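Otau Lake walkers and swimmers board
Topic: East shore path closed again - wildlife service trapping, does anyone know more?

Tunau_reed
June 9, 2021
Good morning all. I walked to the east shore today and the gate by the boat shed has a chain on it. The notice says the path is closed until further information because of "a large reptile seen near the swimming steps". I live on this lake for many years and never saw anything bigger than my arm. Does somebody have the full text of the decision? The notice is half covered by another paper.
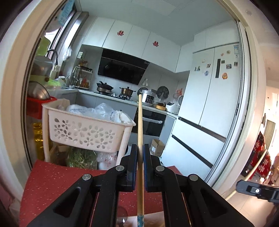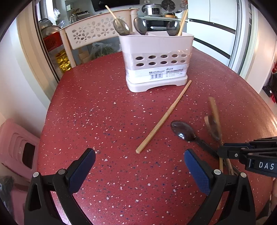 Chopsticks and spoons at my place, as you see.

Reply 1 - nondix44
The full text is on the board outside the Cordeiro café. It says the closure covers the path from the boat shed to the second jetty, and that two traps were put in the reeds. No swimming on that side, no dogs, also not on a lead. The west side stays open. It does not say which kind of animal.

Reply 2 - Tunau_reed
Thank you. So it is two traps and a closed path for an animal which has no name on the paper. I find this a bit much.

Reply 3 - slowpaddle
I don't agree with you. If a person sees an alligator, or a thing that looks like one, the service must close first and ask questions later. Imagine they leave the steps open and a child is bitten. Then everybody would write here that they did nothing.

Reply 4 - hillside_242
But who saw it? I heard it was one man in a rowing boat, in the evening, from 100 metres. From this distance I can't tell a heron from a plastic bag. Last November we had the "big snake" and it was a piece of black hose from the pump station.

Reply 5 - slowpaddle
The hose was a different case. There are also slide marks in the mud beside the second jetty, and I have seen them with my own eyes. A hose doesn't make such marks.

Reply 6 - hillside_242
A canoe does. People pull canoes out exactly there, to avoid the fee at the ramp.

Reply 7 - nondix44
Please stay friendly. I spoke this morning with the woman who checks the traps. She comes at seven and again before dark. She was polite but could not tell me how long it will take. She asked that people do not go near to look, and do not throw bread or fish in the water on that side. It seems someone did it already.

Reply 8 - Tunau_reed
Who throws fish to an animal he is afraid of?

Reply 9 - marshboots
My worry is for the animal, if there is one. What happens to it after it is caught? In my old country they were simply shot, and the newspaper made a nice photo. I would like to read that it goes to a park with a warm pond. Maybe somebody with better English than mine can write to the service and ask.

Reply 10 - nondix44
I can write it tonight. I will ask three things: what species they expect, where it goes afterwards, and on which day they decide again about the path.

Reply 11 - slowpaddle
Ask also about the small beach at Tunau. The notice doesn't mention it and it is only a short swim away from the traps. My sister still goes there every day with her children.

Reply 12 - hillside_242
And please ask if they have looked at the canoe tracks.

Reply 13 - nondix44
Both are in the letter. I will put the answer in this topic when I have it.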